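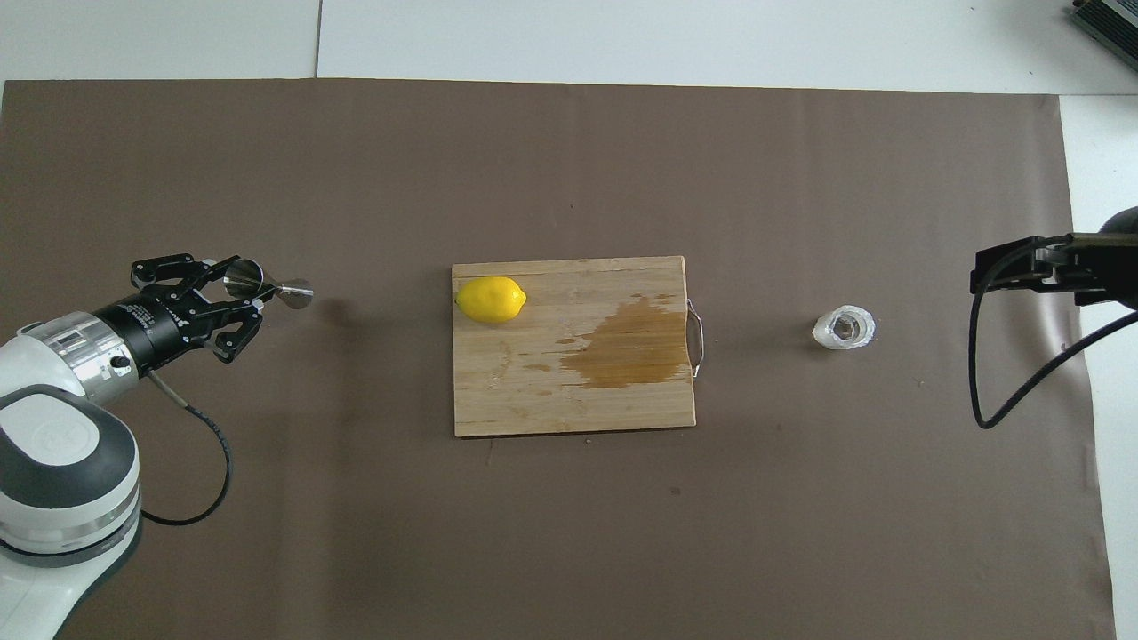
Measuring drinks at the Kassa Street community bar

From September the bar at the Kassa Street hall will measure every spirit it serves. The change follows a stock check in the summer, when the bottles on the shelf did not match the till and the difference came to more than the evening's takings on two separate nights. Free pouring is quick, but two people pouring by eye will rarely give the same drink. We are going over to the double-cone jigger, the stainless steel kind with a wider cup at one end and a smaller one at the other, and there will be one at each end of the counter. Please rinse it between different spirits and leave it upside down on the drip mat when you finish.

Dušan Perić has rewritten the drinks list so that every recipe is given in measures. Most have stayed as they were. The ginger and apple has gone down slightly in strength and up slightly in apple, and the two people who asked for the old version back have been told they can have it made without ice. The non-alcoholic list is longer than before and now includes a sour cherry cordial that Pornthip Duangkaew makes at home. She uses 1000 grams of fruit to a batch and would be glad of any spare glass bottles with tops that still close properly.

Prices stay the same until the end of the year. The cloakroom charge has been dropped.
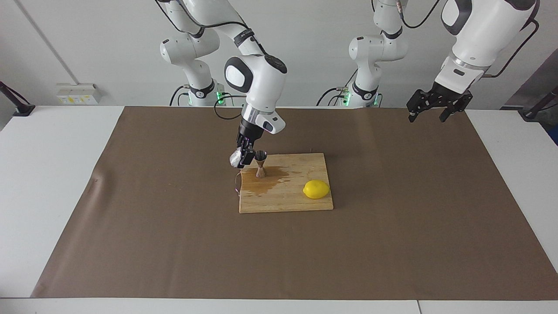

Wooden board on brown paper.

Amerley Sowah is running the training for new bar staff. It takes one evening and covers the licence, the till, changing a barrel and what to do when somebody has had enough. We have 37 names on the rota, which sounds plenty, but a good many of them can only do one night a month. If you have done bar work before you still need to come to the licence part, as the rules on proof of age have changed.

Citrus should be cut before the doors open – lemons first, then limes, then oranges. Keep one board for fruit only and do not borrow it for the sandwiches. Cut fruit goes in the lidded tubs in the small fridge, and anything left at closing goes in the food bin.

The glass washer has been repaired. Struan Lamont replaced the door seal himself, and the engineer's visit has been cancelled. It still needs to be drained by hand at the end of the night, and the instructions are taped inside the cupboard door.

Names for the next training evening should go to Amerley at the hall, or on the sheet by the kitchen hatch.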